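Floor Storage and Waste Points in a Shared Studio Entry
Project report, Interior Systems II
Morenike Okoro and Morenike Ugwu

1. Background

The Plodano studio unit has one entry area, finished in gray marble tile, which meets the wooden floor of the main room. Deliveries are set down at this junction and often stay there. The unit is used by 28 students in two shifts. In April we were asked to propose a layout that keeps the entry passable without adding built-in furniture.

2. Method

We logged items left on the floor over the project period, using a sheet with one line per item per check. The sheet recorded the type of item, the floor finish under it, and whether it stood upright. Checks were made at 8:30 a.m. and 5:00 p.m. The final log holds 127 entries. Items moved by the cleaning crew between checks were entered again as new items, which inflates the total slightly.

3. Observations

Most entries fell into three groups: drinking water in shrink-wrapped packs, trash bins, and loose packaging such as plastic sheet. Glass panels were logged separately. A panel lying flat on tile is hard to notice from the main room because the stone pattern shows through it, and for that reason we rated it as the highest risk in the set. 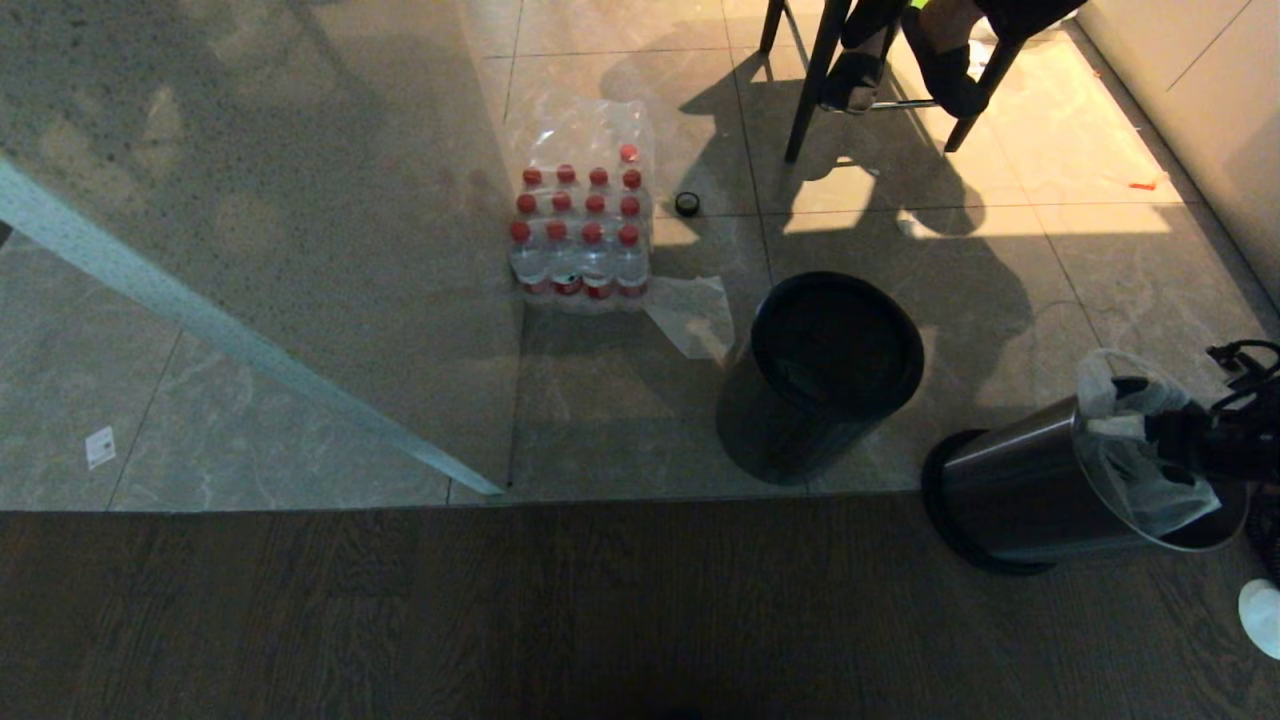

Bins were recorded on both sides of the line between tile and wood. Two types were in use, a black round bin and a stainless steel bin with a black base ring. Neither had an assigned position. Bins without a fixed place were logged on their side more often than we expected, and the log does not show who moved them or when.

4. Proposed layout

Water packs go against the entry wall, one pack deep, with the long side parallel to the tile seams. The seams serve as a ready-made grid, so no floor marking is needed. The black bin stays on the tile for packaging waste. The steel bin moves to the main room, next to the Drilton shelving. Glass is stored upright in a padded rack and never flat. The rack takes up 2 square feet.

5. Limits

The layout was drawn at scale but tested for only one shift. We did not measure the load on the rack or the grip of its feet on polished stone. Ugwu will repeat the evening checks once the rack is installed.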